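Writing the Listing: Notes for Unit 6
Waltdale Real Estate Certificate, evening section
2024-10-11

Welcome back! Last unit was pricing, and tonight we get to my favorite part of the whole course, the words. A listing description is short, people skim it on a phone while dinner is cooking, and it still has to get somebody out of the house and into the car. I love teaching this one.

Start with the first sentence. Most agents spend it on "gorgeous" or "must see," and the buyer has read those words on every other listing that morning. Put a fact there. Street, lot, what's within walking distance, what the back of the house faces. If the place is on the quiet end of Falley Road, say quiet end of Falley Road! 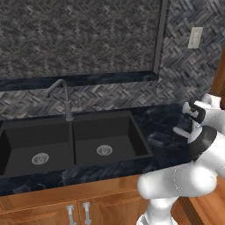
Next, order. Walk the reader through the house the way they'd walk through it on a showing (front door, main level, upstairs, basement, yard). When you jump from the primary bath to the garage and back to the kitchen, people lose the floor plan, and once they've lost it they stop reading.

Numbers. Square footage comes from the assessor's record or a measured plan, never from the seller's memory. If the record says 3,000, write 3,000 and keep the source in your file. Don't fold a finished basement into the total unless your local rules allow it, and check those rules yourself, they do change. Ours were last revised in July.

Fair housing comes up in every single draft I grade. Describe the property and leave the buyer out of it. "Perfect for a young family" has to go. "Fenced yard, 3 bedrooms on one level" is fine, and it's a better sentence anyway. Same with "safe neighborhood" and "walk to church."
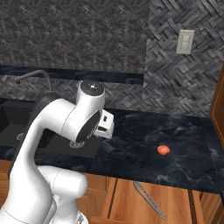
One student in the last section wrote on the class board that her broker wants every adjective kept, on the theory that sellers read the listing too and like to see their home praised. Fair point, and a real one! Sellers do read it. My suggestion is to praise with specifics: the year of the roof, the maker of the windows, the width of the lot.

For practice, open the Kodikara duplex file in Onside and read the seller's worksheet twice before you write anything. Then:

Draft the opening sentence 6 different ways.
Pick one and write the full description, main level first.
Cut 100 words from it.
Mark every claim you couldn't back up with a document.

Bring both versions, the long one and the cut one. We'll read them out loud, so print them big!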